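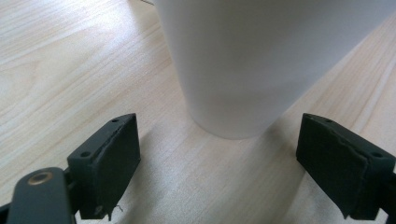

Choosing a stethoscope as a gift

Readers regularly ask which stethoscope to buy for someone starting clinical work. Most of the questions that came in during September concerned the same four points: head type, tubing length, weight and engraving.

A dual-head chestpiece has a diaphragm on one side and a bell on the other. The diaphragm picks up higher sounds such as breath sounds. The bell is for low sounds, including some heart murmurs. Single-head models with a pressure-sensitive diaphragm do both jobs from one side, depending on how firmly the user presses. New graduates have usually trained on the dual-head type and tend to prefer it. Ask before buying if the person has already named a model.

Tubing length makes little difference to what is heard. Longer tubing lets the wearer stand farther from the patient, but it also catches on bed rails and takes up more room in a pocket. The Grolo standard model comes in one length only. Stendska sells a short and a long version at the same price, and the short one suits anyone who carries the instrument in a pocket instead of around the neck.

Weight matters over a full shift. Vilmos Csizmadia, who buys equipment for the Laaksonen day clinics, keeps a log of every stethoscope returned by staff. Of the 17 returned so far this year, 10 were handed back as too heavy. The rest had cracked tubing or lost ear tips. Heavier steel heads do block more room noise, so a nurse on a loud ward may still want one.

Engraving is worth paying for. Stethoscopes get lent out and left at desks, and a name on the chestpiece is harder to remove than a tag on the tubing. Use a first initial and last name. Engraved items normally can't be exchanged, so confirm the color and model first. The Pondon shop engraves in store and allows 10 characters per line, spaces included – longer names go on two lines in smaller type.

Spare ear tips and a spare diaphragm are inexpensive additions. Check that they match the brand, as threads and rim sizes differ between makers. Wipe-down care is the same for nearly all models: alcohol wipes on the head and tubing, no soaking, and no storage in direct sun, which stiffens the tubing.

A comparison table of ear tip sizes will run in the next issue.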